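Category: Robotics » Manipulation Software » Working Papers
Print this page | E-mail this page

4. The Release Monitor

Attila Rácz, Boglárka Vincze, Mariann Lengyel

September 26, 2021

4.1 Why we treat letting go as its own problem

In the previous section we described how Sisix chooses a grasp and how it plans the path that carries an item to its bin. A reader could be forgiven for thinking that the story is more or less over at that point, and for a good while we thought so too. The item is in the hand, the hand is over the bin, and all that is left is to open the fingers. Our first version of the software gave this step a single line of code and a fixed wait, after which the planner marked the item as sorted and went looking for the next one.

The trouble with this arrangement is that it leaves the planner with a belief and no evidence. Soft things and light wrapped things do not leave the fingers in the tidy way that a wooden block does. A bag may cling to one finger for a moment, or leave at an angle, or land on the lip of a bin and come to rest half in and half out. When that happens the planner carries on with a wrong picture of the table, and every later decision is built on top of it. Boglárka Vincze went through our early logs by hand, and she found that a good share of the failures we had been blaming on grasping had begun one step earlier, with a release that we had simply assumed to be fine.

We therefore pulled the release out of the motion planner and gave it a small program of its own, which we call the release monitor. It has its own inputs, its own short memory, and the right to tell the planner that it should stop and look again. The rest of this section explains how it works, what we tried before we settled on the present form, and where it still gives us grief.

4.2 What the monitor sees

The monitor reads three streams: the finger width reported by the gripper, the estimated outside force at the hand, and the images from the small camera mounted at the wrist. None of the three is enough by itself, and it may help to say a few words about each.

The finger width is the cheapest signal and the least informative. It tells us that the fingers have opened, and it says nothing at all about what the item has done in response. We keep it mostly as a clock – the moment at which the width first passes the release threshold is the moment from which everything else is timed.

The force estimate is more useful for heavy items, where the change in load is plain to see, and close to useless for light ones, where the change is smaller than the ordinary noise of the arm at rest. We spent much of January trying to clean up this signal with longer averaging windows. The longer window did quiet the noise, but it also smeared the release over so long a stretch of time that the answer came after the planner had already moved on. In the end we went back to a short window and taught the monitor to report how much it trusts the force value, with the trust falling as the expected weight of the item falls.

The wrist camera carries most of the burden for light items. It looks at the region between and just below the fingers, and the monitor compares that region before and after the fingers open. We do not try to recognize the item at this stage. We only ask whether the patch of image that was moving with the hand is still moving with the hand, and this turns out to be a much easier question than the one about what the item is.
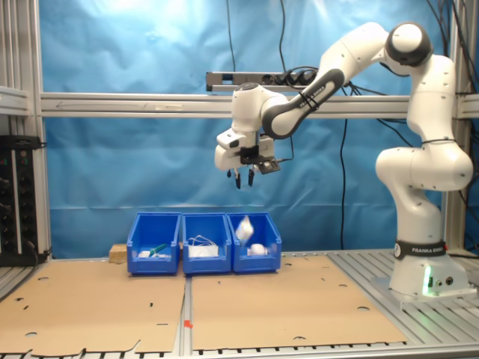

Figure 9. Sorting trial at the three-bin station, with the Franka Emika arm above the blue bins and a white item dropping toward the right bin.

The monitor combines the three streams in a plain filter with four states, which we name held, leaving, gone and unsure. The first three follow one another in order, and the fourth can be entered from any of the others. We chose the word "unsure" with some care. An earlier draft of the code had a state called "failed," and we noticed that people reading the logs tended to treat it as proof that something had gone wrong, when in most cases it meant only that the signals disagreed. Changing the name changed how we wrote the recovery code, and the recovery code got a good deal gentler as a result.

4.3 Handing the result back to the planner

When the filter reaches the gone state, the planner is free to leave, and it does so by way of a short upward motion before any sideways one. When the filter stays in the leaving state past its time limit, the hand holds its position, closes slightly and opens again. We allow at most 2 such attempts. If the second does not bring the filter to gone, the state is set to unsure, the arm backs away slowly along the path it came in on, and the perception module is asked for a fresh look at the whole table before anything else is planned.

This fresh look is expensive in terms of time, and Mariann Lengyel argued from the beginning that we should avoid it wherever we could. Her suggestion, which we adopted, was to let the planner go on working with a table that has a question mark on it. An unsure release marks a region around the bin as uncertain, and the planner may still pick items elsewhere as long as no path crosses that region. The look is put off until the planner either runs out of other work or needs the bin again. This took some rewriting in Punamico, our task scheduler, which up to then had only known bins that were open or full, and we are grateful to Gizella Mészáros for her patience with the many half-working branches this produced.

One more detail deserves a mention, small as it is. The planner and the monitor keep separate clocks, and in our first tests a release was sometimes credited to the item after the one it belonged to. We now stamp each release with the grasp number at the time the fingers first close, and the monitor throws away any message whose stamp does not match. It is the sort of thing one would rather not admit to in print, but it cost us the better part of a week, and perhaps this paragraph will save somebody else the same.

4.4 Tuning

The monitor has 12 settings that can be changed by the user. We would have liked fewer. Most of them can be left alone once the camera has been calibrated, but the time limit for the leaving state and the size of the image region do need attention whenever the mix of items changes. A region that is too small misses items which swing to the side as they leave, while a large one takes in the rim of the bin and confuses its apparent motion with that of the item.

To choose the starting values we replayed 1,000 recorded releases through the filter offline, each labeled by one of the authors and checked by another. The replay tool, which we have named Astley, shows the filter state next to the wrist image and lets the reader step through them together. We recommend spending an afternoon with a tool of this kind before touching any of the numbers. Our own guesses about which settings mattered were poor, and it was only after stepping through the awkward cases side by side that we came to agree on what "leaving" should mean for an item that slides off one finger first.

4.5 Known weaknesses

The monitor can tell that an item has left the hand, but it makes no claim about where the item ended up. An item that drops cleanly and then bounces over the lip is reported as gone, and quite properly so from the monitor's point of view. The placement check described in Section 5 is meant to catch these cases, and the two have to be used together.

Items that look like the inside of the bin remain hard, as do tangled items, where one part may leave the fingers well before the rest. For cables in particular the image patch often splits in two, with one half moving with the hand and the other staying behind. At present the monitor calls this unsure, and we think that is the right answer, though it does lead to more fresh looks than we would like. Máté Vincze has started on a version that follows several patches at once, and we hope to report on it separately once it has been tried on more than the handful of cables we keep at the station.

Print this page | E-mail this page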